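Opinion > Robots > Training

Let the Operator Be Slow
By Fuad Wolde
January 2022

Most teams that teach a robot by remote control pay for volume. At Clodberg we did the same. Operators were asked for 81 runs a shift, and they delivered them. The runs were fast, jerky and full of small corrections, and the policy trained on them copied every twitch.

I think we should pay for care and throw more away. Yannick Rolland disagrees with me, and he has 996 runs on the Caron task to argue with. I would still trade them for a quarter as many from one patient person.

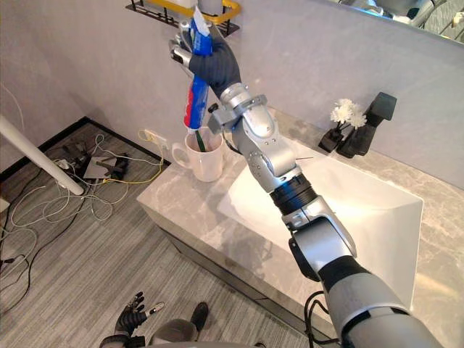

Speed hides the part of a task worth teaching. Anyone can drive an arm to a sink. The hard choices come in the last few inches: how the fingers curl around a toothpaste tube, where the thumb presses, how to point the cap down over a mug that already has a toothbrush in it. A hurried operator makes those choices badly and moves on. Give that person 8 minutes and no quota.

Comments

hidholm_ops: Quotas came from the budget, not from us.

M.R.: Slow runs have long pauses. The model learns those too.

Related
Gatix and the cost of a bad demo
Who should hold the controller?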